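Clearing the kitchen table after the kids' snacks

We eat at the kitchen table, and so does everybody who comes through the door. By four in the afternoon in July it is usually covered. My two come in from the yard with whoever they have found out there, the snack drawer gets opened, and then they all go back outside and leave me the table.

I used to do one big clean-up after dinner. I stopped doing that last year because by then the table had to be cleared for dinner anyway, so I was clearing it twice. Now I do it once, in the afternoon, and it takes me 12 minutes if the phone doesn't ring. A couple of people asked what I do about the tablecloth, so I am writing the whole thing down.

The tablecloth

It is cotton, and it came from the market hall in Wenitz, where my sister Marianna used to live. She bought two. Hers went to pieces after a few years and mine is still going, which she brings up. I wash it at 40 degrees on her European machine's chart, which I copied onto a card years ago, and on my own washer that comes out as plain warm. Hot water faded the first one I ever owned, a green one, so I don't use it.

I don't use a plastic cover on top. We had one for a while and crumbs got under it, and so did juice, and it stuck to everyone's arms in summer.

What gets left behind
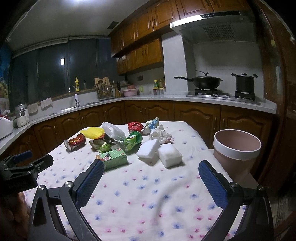 Most of the work is sorting. If I sweep everything into one bag I end up picking through the bag later, so I would rather do it on the table where I can see it. I go by what it is made of. The drink cans go first, and a red one and a green one that have already been crushed are no trouble. Juice boxes are next. Our town takes them with the cartons, but only if they are empty, and they never are, so each one gets squeezed over the sink. The straw goes in the trash.

Then wrappers. I tried for a while to find somewhere that would take snack wrappers. The grocery store in Nolwood had a bin for them by the carts and then one month it was gone. Murdo Tosh, who runs the transfer station out on the county road, told me to quit saving them up because there was no place for him to send them. So wrappers go in the trash, and tissues too.

Those white foam nets that come on pears and the nicer apples I hold back. I put them between glasses when we pack for the lake, and around the two good Christmas ornaments. They don't need to be washed, just shaken out. I have a shoebox of them, and when the box is full I start throwing them away again.

Where the basket goes

I bring the wastebasket up onto the table. My mother would not have liked that. It is the pink one from the upstairs bathroom, it gets a wash with dish soap once a week, and having it at table height means I am not bending down over and over. I had a bad back two winters ago and this was one of the things I changed. The other was the height of the dish rack.

I keep the basket at one end and work toward it. If you put it in the middle you end up reaching around it.

The sponges

I get out two kinds before I start so I don't have to go back to the sink cupboard with sticky hands.

The yellow sponge is for the counters and the sink. It gets dish soap and hot water and it gets replaced when it starts to smell, and I don't try to stretch it past that.

The white melamine ones are for marks. They take marker and pencil off the cabinet doors, and they take off that gray line that forms on the wall where the chair backs rub. They wear down fast. I buy them in a bag of 70 from the restaurant supply place on Nambiar Road, and I cut them in half for small jobs. Do not use them on anything shiny. I dulled a patch on the front of our old stove with one and it stayed dull until we sold the house. They are not for the tablecloth either. For a spot on the cloth I use cold water and a little dish soap, dabbed with a rag, and then I leave it alone until wash day.

The order I do it in

1. Cans and juice boxes to the sink. Rinse them, turn them upside down on the rack.

2. Anything still good goes back in the drawer. There is often a half bag of crackers with a clip on it somewhere under the rest.

3. Wrappers, paper towels and loose plastic bags. I stuff the small wrappers inside a bigger one when I can. A green foil one squashed into a ring will hook over your finger while you gather up the others, and a crumpled clear bag is light enough to blow off the table if the back door is open – close the door.

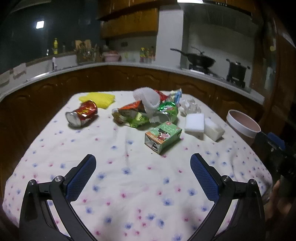

4. Lift the cloth by the corners and carry it out to the back step. Shake it away from the wind. The birds get the crumbs.

5. Wipe the bare table with a damp cloth and let it dry before the tablecloth goes back. I skipped the drying one summer and got a smell I could not track down for a week.

6. Counters with the yellow sponge, front to back, then the sink last.

After that I look at the cabinet doors. Ours have raised panels, and the arch at the top collects grease and dust where you don't notice until the sun is low. I don't do them every day. One door a day gets me through the lower row, and then I start again.

Next week I want to write about the snack drawer itself, which needs to be emptied and possibly moved. Callum thinks it should go up high. The kids can reach up high.

Comments

Chrysoula Stergiou
I keep the foam nets too. I put them under potted plants so the pots don't scratch the windowsill. They last a good while.

Alasdair Shearer
Do you rinse the cans before or after crushing? Our place in Detdale wants them whole.

Reply from the author
Before, if I get to them first. I usually don't. Ours takes them either way.

Chrysoula Stergiou
Also, cold water and salt for berry juice on cotton. Try it on a corner.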